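Chapter 4
Desks, Drinks and Clear Surfaces

Yurani Bedoya and Lizeth Valderrama

Learning outcomes

On completing this chapter, students should be able to:
distinguish between a working surface and a storage surface;
identify the zones of a single-user desk;
explain the placement of open and closed beverage containers at a workstation;
prepare a clearing schedule for a small office or study room.

4.1 Introduction

The preceding chapter dealt with floors, doors and the movement of people through a room. The present chapter turns to the desk. In most small workplaces the desk is the piece of furniture on which the greatest number of items is set down during a day and from which the fewest are taken away. Cups, bottles, folded papers and chargers collect at its edges. Over time the area available for work becomes smaller, although the dimensions of the furniture have not changed.

Students who completed the practical exercise in Chapter 3 will recall the floor plan of the Quintero reading rooms. The same plan is used here. Each room contains a single desk placed against a wall, an arrangement that frees the centre of the room but leaves the user with only some of the desk's sides open to reach. Items placed against the wall tend to remain there. Items placed at the front corners are easily reached, and are also the most easily knocked by a sleeve, a bag or a passing person.

4.2 The front corner

For the purposes of this text, the desktop is divided into a central zone, a rear zone and two front corners. The central zone is reserved for the task in hand. The rear zone may hold a lamp or a document tray. The front corners are transit zones: an item may be set down there briefly and should then be used, put away or discarded. A beverage is the item most commonly found in this position.
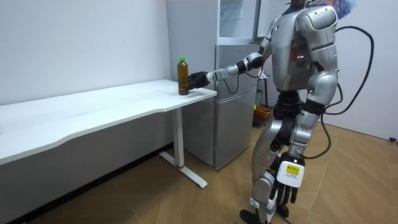

Figure 4.1 Bottled drink with a green cap at the front right corner of a white desk. Note the curved front edge of the desktop.

Closed containers present a lower risk than open ones. A capped plastic bottle that is tipped over can ordinarily be stood up again without loss, whereas an uncovered cup will wet the desktop and whatever is lying on it. Tea, coffee and other coloured liquids require particular attention on pale finishes, where a ring left overnight may be difficult to remove. Matte surfaces should be wiped with a damp cloth and dried; abrasive pads are not recommended.

The shape of the desk also merits consideration. A curved front edge brings the user closer to the centre of the desktop, but it may reduce the depth available at one or both corners. The base of a bottle should rest fully on the surface, well back from the curve.

4.3 Case study: Castar House

Castar House is a shared study facility with 40 single desks. In February, its staff recorded every item left behind at closing time. The total for the month was 1,677 items, of which 552 were drink containers. Management introduced 2 changes. A recycling station was placed beside the exit, and users were asked to clear the front corners of the desk before any other part.

The complete record sheet is reproduced in Appendix C. Students should read it before attempting the activities in Section 4.6, paying attention to the column headed "Position on desk". Section 4.4 sets out the clearing sequence in full, beginning with liquids.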